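Re: [trundent-users] Gripper faults on release, cloth sorting

From: Selvaraj Seneviratne
To: trundent-users
Sometime in May, far too late at night

Amarasinghe list digest wrote:
> We're seeing the fingers report "closed, no object" while there is
> plainly still fabric in them. Arm then does its fast retract to home
> and the cloth goes with it. Only on thin stuff. Towels are fine.
> Has anyone on the Trundent 3 firmware had this? We've swapped the
> finger pads and recalibrated twice, no change.

Yep, had exactly this, and it cost us most of a week, so I'll write down what we found while I still remember it (my notes are a mess).

Our cell sorts laundry on a green-topped table, with a basket, a tray and a cardboard box as the places things can go. The Felline controller decides a grasp is empty when the finger gap drops under a threshold. One layer of thin knit squashes down to next to nothing, so it sails under the threshold and the controller reckons it's holding air. Then it picks the "empty" speed profile, which on ours is 5 times the loaded one. You can guess the rest! The worst we got was a sock-type thing wrapped around the wrist cable and a protective stop, and I had my hand a bit closer to the fence opening than I'd like to admit.

The ribbed stuff was our worst offender by a mile. I went back through the wrist camera for cycle 751, which is one of the runs in the fault log, and the lime green one is just a smear between the basket and the fingers while everything behind it stays more or less readable:

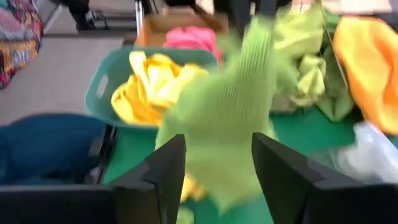 WHAT WE CHANGED

First, the speed. Before you touch anything else, cap the empty profile at the loaded speed. It's one line in the motion config and you lose a bit of cycle time, big deal. Do it with the arm powered down and the key out, please.

Second, the threshold. We dropped it as low as the Ernberg fingers would allow and it still misfired on single layers, so don't pin your hopes on that one. Their encoder noise is bigger than the thickness you're trying to measure. What did help was adding motor current to the check: if the gap says empty but the current is still up near the holding value, treat it as holding. You'll have to find your own number, ours drifts as the pads wear.

Third, make it look before it leaves. We added a pause after the release and a second check, and if the two disagree 3 times running it stops and beeps at whoever's about. My colleagues hate the beep. It stays.

Since then we've had 6 false empties, all of them caught at the second check, and no more tangles. I wouldn't call it fixed, the underlying reading is still rubbish, but I'm happy to stand near it again.

A couple of things I'd love to know from the original poster. Are you on the short fingers or the long ones? And does yours do it with the cloth near the tip, or all the way up? Ours was nearly always at the tip.

I can send the config diff off-list if anyone wants it, just needs the site stuff stripped out first.

Cheers,
Selvaraj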